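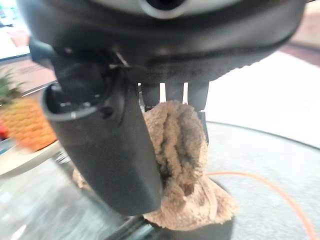
The linen closet at Votcombe was cleared out on Thursday, and I have been asked to write something about towels. I have written this column through two boiler replacements and the Great Parking Consultation, so I felt equal to it. Then I spent an afternoon with the contents of that closet and came away with opinions, which the editor has kindly agreed to print in place of the crossword. Take the brown terry kind, plush and looped and somewhere between tan and taupe. It is a lovely thing against the face. Squeeze it in the middle and it stands up in a crumpled column, all deep creases, and spreads out at the bottom like a badly pitched tent. Put that on a shelf and you have used up the room of three folded ones.

For those who have joined us since the spring, the guest house at Votcombe has 62 towels on the books. Bath, hand, the bar mops from the kitchen, and a category listed only as "other." They live in a closet designed by someone who believed in shelves 11 inches deep and had evidently never met a bath sheet. The house rule has always been to fold in half, then half again, then push. It's the pushing that does the damage. By August the door has to be closed with a hip.

Noémie Tremblay, who ran hotel laundries for most of her working life and is now supposed to be retired, came over to show us a better way. Her method starts before the folding. You take the towel by two corners and give it one hard snap, away from your coffee. The snap lifts the loops and gets rid of the twist the dryer puts in. Then you lay it flat on something smooth. Glass is good for this, as the cloth slides and you can square up the edges without dragging half the towel along with them. A bedspread is hopeless, and so is your own chest, although that is where most of us do our folding.

After that it goes in thirds the long way, edges tucked to the inside. Fold the strip in half, then in thirds again if it's a bath towel. Hand towels stop at the half. The folded edge faces out on the shelf so that you can take one without bringing down its neighbors, and freshly washed ones go to the bottom of the stack so the same four towels don't do all the work while the rest enjoy a quiet life in the back.
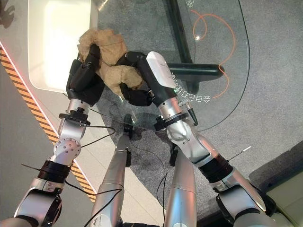 A beige cloth over the glass tabletop, some way short of thirds.

Finding the corners is the hard part, and Noémie was firm on this. A bunched towel will offer you any number of things that feel like a corner. There's the knot at the top, the lobe that hangs down, the bit with the label. Pick one real corner, hold on to it, and run your other hand along the hem until you reach the next. Do not let go to answer the phone. I let go to answer the phone, and had to begin again while being watched.

On washing, she had less to say than I'd hoped, though she said it with force. Use half the detergent you use now. No fabric softener on terry, ever. It coats the loops, and then you have a very soft towel that pushes water around your back. Wash browns and tans apart from the whites until you trust them, and take them out of the dryer as soon as it stops. Touran Abbasi asked about vinegar in the rinse and was told a small cup, now and again, and not to make a religion of it.

The closet itself now has a strip of tape along each shelf saying what goes there. "Other" has been broken up. Most of it was tablecloths, along with one shower curtain still in its packet and a bathrobe with Najafi embroidered on the pocket. If it's yours, it is on the hook behind the office door. We have had over 1000 words of correspondence on whether the good guest towels should be kept on the top shelf or the middle one. Middle won. Please stop writing.

Towels past saving are in the blue bin by the side entrance and may be taken for dogs, cars or paint. The ones with a hem still on them are spoken for, so leave those. Noémie will be back in June to do fitted sheets. Bring your own, preferably one you don't mind losing your temper with, and come by the kitchen door, as the front one is sticking again.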